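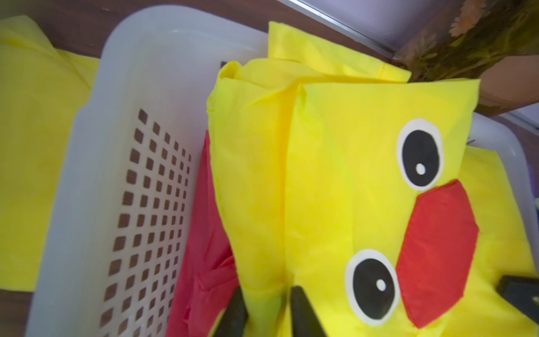

Home Posts Replies Media Likes

Right, who wants to hear about the lentil soup. It's the one I've been going on about since September and three of you have now asked for the recipe, so I'm doing it as a thread and then I can just pin it and stop typing it out in messages

1/ Red lentils, the split ones. A mug and a half. Rinse them until you get bored, then rinse them once more. I used to skip this and always got that grey scum on top, which you can scoop off with a spoon but it's a faff

2/ Two onions, chopped small, in a big pan with more oil than you think. Low heat, lid on, pinch of salt. Leave them alone for a good fifteen minutes!! I am begging you. If they're still crunchy when the lentils go in they'll be crunchy when you eat it (Tarun I'm looking at you)

3/ Then garlic, a lump of ginger about the size of your thumb, a teaspoon of cumin seeds, half a teaspoon of turmeric. Stir for a minute or so till the kitchen smells lovely. I grate the ginger straight from the freezer with the skin on and so far no complaints

4/ Tin of tomatoes next. The cheap ones are fine here. Let them cook down until the oil starts coming out at the sides, then tip in the lentils and 2 pints of stock

5/ On stock: I've been using the Huketti cubes, which are quite salty, so I put one in where the packet wants two. Taste at the end and add more if it's flat. You can't take it out again, as I found out when Gert came for tea and drank a whole jug of water

6/ Simmer with the lid half on, 25 minutes or thereabouts, and stir it now and then or it'll catch on the bottom. If it does catch, DON'T scrape. Pour the top part into a clean pan and leave the burnt bit behind

7/ I don't blend mine. Uchenna blends hers completely smooth and puts coconut milk in, and it's gorgeous, but it's a different soup and I'll fight her about it. A potato masher for ten seconds is my limit

8/ Squeeze of lemon right at the end, off the heat. Half a lemon at least. This is the bit people leave out and then tell me theirs doesn't taste the same

9/ The topping is optional except it isn't. Sliced garlic and a few chilli flakes in hot butter until the garlic's just going golden, then straight over the bowls so it sizzles. Take it off before it looks ready, it carries on cooking in the pan and goes bitter so fast

10/ Freezes really well, I do it in old takeaway tubs. It sets like cement in the fridge so add a good splash of water when you warm it up. Keeps three days, though it's never lasted that long at ours

11/ Someone's asked about doing it in a slow cooker. Olumide does, on low while he's at work, but he still fries the onions and spices first. He says the one time he chucked everything in raw it tasted of hot water and regret

12/ And for bread, anything with a crust. I've been making flatbreads with just yoghurt and self-raising flour, equal amounts, rolled out thin and slapped in a dry pan. Will do those properly another day if people want them

13/ Forgot to say, that amount does four big bowls, or two of us plus lunches. If you're doubling it, go easy on the turmeric, I wouldn't quite double that

14/ Yes Imelda, you can use green lentils, but they'll want a lot longer and they won't go mushy. Start checking at forty minutes and let me know how you get on x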